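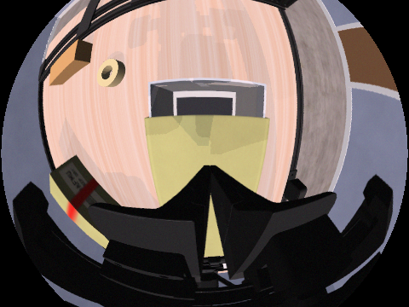
Can you learn anything useful at a robot open day if you don't work with robots?

You can learn a fair amount, provided you pick one station and stay at it. I went to the open day at Wernari last week and spent most of my time at a single table, and I came home with more in my notebook than I did from the big trade show two years ago, where I walked all day and remember mainly the carpet.

Posted 2024-05-16

Wernari has the upper floor of the old Suwannarat building, above the tile showroom. Parking is in back. You sign in, they give you a sticker with your name on it, and you're told which doors are open. My sticker said Gyu-bin's name for the first ten minutes because we picked up each other's, and neither of us looked.

There were 18 of us in the afternoon group. Some were students, a couple of people were from packaging companies, and one man had brought his father. Chaiwat Phromma gave the welcome talk, which was short. He said the company does two-arm handling, meaning jobs where a single arm would drop the thing or tip it, and that most of their work happens in simulation before a real arm is switched on. Then he let us wander.

I had expected to want the real hardware, and I did look at it. There was a crowd around it, though, and the simulation station had three chairs and one person in them, so I sat down.

The software is called Pellora. It was made in-house. Yu-na Lim was running it, and she was patient with questions, including mine about whether the physics was "real physics." She said it was close enough to be annoying. A box in the simulator has a weight and a surface that can slip, and if you grab it badly it goes where a real box would go, most of the time. When it does something a real box wouldn't do, they write that down and try to find out why.

The setup is a wooden table with a black arm on either side and a handful of things lying on it. The long boxes are the two-arm job. The orange blocks and the little ring are there partly as things to pick up and partly as things to avoid knocking into. Yu-na can change where everything lies from one run to the next, and she does, because a program that only works with the boxes in one spot isn't much use to a customer.

She gets more than one view of the same table. One is from across the room, which is how you or I would look at it. Another is from close in at a gripper, with a wide lens that bends the edge of the table into a curve. I found that one hard to read at first. The fingers take up a lot of it, and a box that looks ordinary from across the room turns into a big slab of yellow. After a few minutes I got used to it. Yu-na said new hires need a day or so and that she still switches back to the room view when she loses track of which way is left.

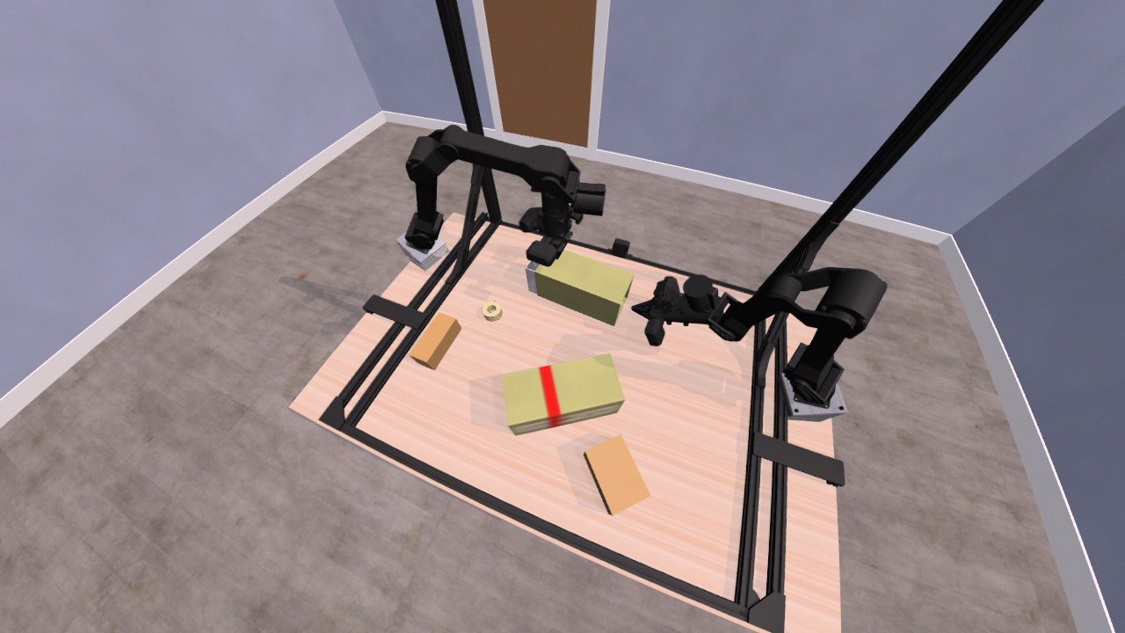
The other thing I asked about was how many tries it takes. For the long box, a test batch is 1000 runs with the layout shuffled each time. They leave it going overnight and read the results in the morning. She showed me the log from an early batch, where 59 runs had ended with the two arms stopping because they were about to touch each other. She was more interested in those than in the ones that worked. Most of them came down to both arms trying to take the short way to the same end of the box.

I asked if I could drive. She let me — there's a pair of hand controllers for visitors. I was bad at it. The trouble is that you think about one hand and the other one drifts. I got one gripper lined up nicely and then noticed the other was well past where I wanted it. Ayanda Mathebula, who was in the chair next to me and works in a hospital supply room, was much better. She said she just pretended she was picking up a tray.

We each got 15 minutes. In mine I managed to get a gripper near each end of the box, which I was pleased with, and then closed them at different times, which I was less pleased with. The box turned and slid. Yu-na reset the table with one key.
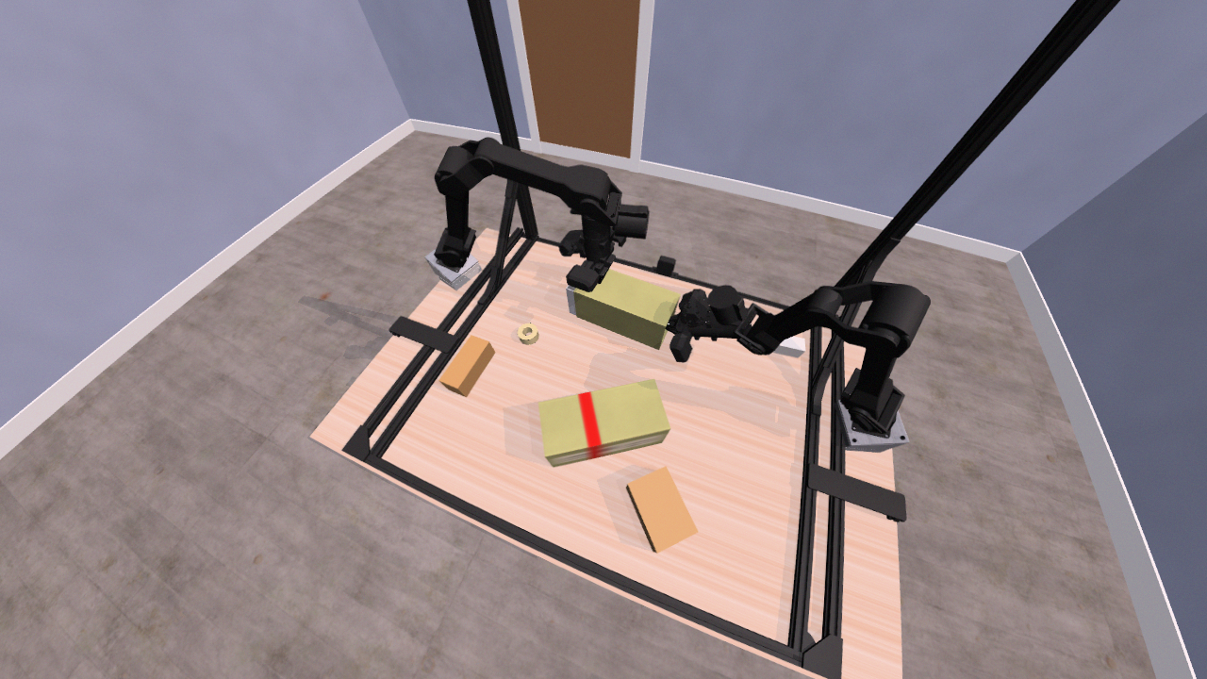 The practice table in Pellora, with one gripper near each end of the far box.

Afterward there was coffee in the hallway and I talked with Byung-chul Baek, who handles the move from simulator to real arms. I asked him what usually breaks. He said friction. The simulator needs a number for how slippery a surface is, and a real cardboard box that has been in a damp truck doesn't have the number you typed in. So they run the same task with the number set high, then low, then somewhere in between, and they want the program to cope with all of it. He also said cables. Real arms have cables and they get in the way.

A few practical notes if you're thinking of going. The next open day is in June and you have to sign up ahead. The elevator is slow and the stairs are easier to find from the back lot. Flat shoes are required for the hardware room, and they do check. If you want to try the hand controllers, put your name down when you come in, as the list was full by the time the welcome talk ended. There's a second station, called Postia, for sorting parcels, but it was closed for the afternoon. I've signed up for June again, mostly for that one.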